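Trukstead Work Table Review: A Year of Candles, Soap and One Very Bad Spill

Posted 2026-09-02

I bought the Trukstead work table last November after my old Multar folding table finally buckled in the middle, taking a full pitcher of soy wax down with it. I'm still finding wax in the baseboards. So my list of demands for a new table was pretty short. It had to stay standing, it had to fit against the wall in our spare room, and I had to be able to scrape things off it without crying.

I read way too many reviews first. One of the cheaper tables I was looking at had more than 3,000 of them, and half were people saying it arrived with a cracked leg and the other half were people saying it was the best purchase of their lives. The Trukstead had hardly any reviews, which made me nervous, but my friend Latrice Benavides had seen one set up at Delacroix (the craft supply place, they use it for their class tables) and told me to stop dithering and go lean on it. I did. I leaned on it pretty hard, in front of a very patient sales clerk, and it didn't move.

Anyway! It came in one long flat box and one short heavy one. The heavy one was the black metal frame, and I'd really suggest having a second person for that part. Ignacio Oyelaran from downstairs helped me get both up to the apartment and then stayed to help bolt it together. The instructions are all drawings, no words, and one of the drawings has the rails the wrong way around, so we did step four, undid step four and did it again. The whole thing still took less than an evening, with a pizza break.

The top is the reason to buy it. It's that pale butcher-block style, long strips running side by side, with a nice grain and a little difference in color from one strip to the next. I like that you can see what you're doing on it. On my old gray table I was forever losing wicks and caps, and I'd set out my little dropper bottles for a scent test and then knock one over with my sleeve. On a light surface things show up.

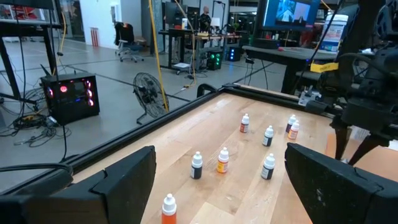
Scent testing is most of what I do these days, by the way. I used to make big batches and give everyone the same lavender candle for the holidays, and I think my family was secretly sick of it. Now I make tiny ones and fuss over them for weeks. That means a lot of standing, and the height on the Trukstead is good for standing if you're on the tall side like me. Latrice is quite a bit shorter and says it gets her in the shoulders after a while. There's no height adjustment at all, and for the price I think there should be.

Now for the bad spill. In the spring I tipped over a whole bottle of fragrance oil and went to answer the door without noticing – by the time I came back it had been sitting there for a good 20 minutes. It left a dark ring the size of a saucer. I sanded it back by hand and put on 2 coats of Folier wood oil, and the ring is still there if you know where to look, but you have to know. The company's care leaflet says to oil the top before you use it for the first time. I skipped that. Please don't skip that.

Wax is no trouble, thankfully. I let it harden and push it off with a plastic scraper. Soap batter I wipe up right away with vinegar and water, and so far no marks from that.

The one thing I truly miss is storage. There's no drawer and no shelf underneath, just the frame. I've gone over to plastic bins, the see-through tinted kind, and they live on the floor until I need one on the table. It works, but it does mean a lot of bending, and the bin I want is always behind another one. 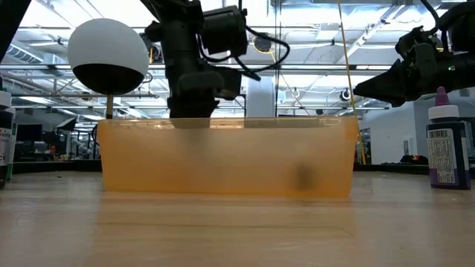
Weight limit is listed somewhere on the box, and I threw the box out, sorry. I can tell you that I've had about 110 pounds of wax slabs stacked at one end while I was clearing out the closet, and the top didn't sag or rock. Do tighten the frame bolts after the first month, though. Mine had loosened enough that the table creaked whenever I pressed down to cut soap. A quarter turn each with the little wrench they include and the creak went away and hasn't come back.

Would I buy it again? Yes, and I'd oil it this time. I'd also measure the stairwell first (Ignacio would like that noted). If you're short, or you want drawers, or you only craft a couple of weekends a year, I'd look at something cheaper. For anybody who's pouring or cutting most days of the week, it's a solid table, and mine looks pretty good for what I've put it through.

I'm giving it four stars. The missing one is for the drawings in step four.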